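The folding table

Jouko Niskanen teaches textiles in the mornings and runs the robotics club in the same building after the last lesson. For years the two jobs had nothing to do with each other. Then in October one of his older pupils asked why the club only ever picked up blocks.

Blocks are easy. They keep their shape, and a program that lifts one will usually lift the next. Cloth does neither of those things, and the club has spent most of the school year finding out how much trouble that causes.

The project is called Alla, after a pupil's grandmother who ironed everything, tea towels included. The aim is modest. An arm should take a piece of fabric from a table, fold it in half and leave it somewhere near square. There are 31 pupils in the club and the folding group is the largest part of it, split into teams that share one arm and book it by the half hour.

Niskanen supplies the fabric from the textiles cupboard. Twill has become the favourite. It is stiff enough to hold a fold and the ribs give the pupils something to look for when they go through the pictures from the wrist camera. Thin cotton was tried first and slid out of the fingers. Felt was too easy and was dropped. 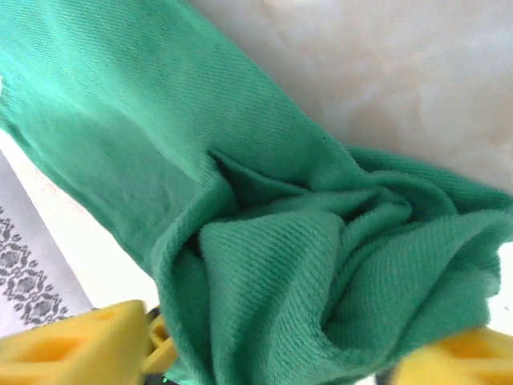
Green twill bunched between the yellow fingers, as the wrist camera records it.

Each team steers the arm by hand through the fold while the computer records the movement and the pictures. The recordings are then used to train a program that tries the same job alone. The group set itself a target of 1000 recordings before the summer, and every one has to be watched and marked as good or bad. That is the part the pupils complain about.

"They want to drive, and I understand that," says Niskanen. "But if you mark carelessly in the autumn, you get a careless robot in the spring."

The best run so far is 70 good folds out of a hundred, with the cloth laid out flat at the start. With the cloth dropped in a heap the figure is 3. The teams disagree about what to do next. Salora, named after an old television in the clubroom, wants softer fingertips. Gunix would leave the fingers alone and slow the arm down – a change that costs nothing but makes each recording longer.

Both ideas will be tried before the club's open evening on 30 April 2019, when parents can steer the arm themselves. Niskanen has set aside a pile of offcuts for them.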